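Robots on shared paths, a short thread. I helped rewrite the Pukside rules in June and I have opinions!

First one: walking pace, always, even when the path is clear all the way up to the trees. 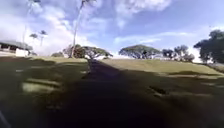

Second: people get right of way. The robot stops 2 meters out and waits (yes, even for joggers). 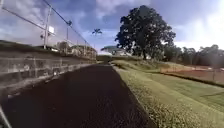 Passing rules are where folks argue. We say give up the paved side and let the walker choose. That gets tricky with a long wall on the left and only grass on the right, so there the robot just holds still.

Third: fenced areas need a spotter on foot. 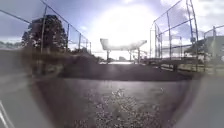

Benedito Frota replied that a spotter is overkill below walking pace and Lins dropped theirs. Fair, but I'm keeping mine!

Last: log every stop, even the dull ones. We're at 3613 and I still read them with my coffee.

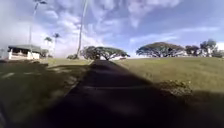 Next up is night running, and I want lights sorted before we write a word of it.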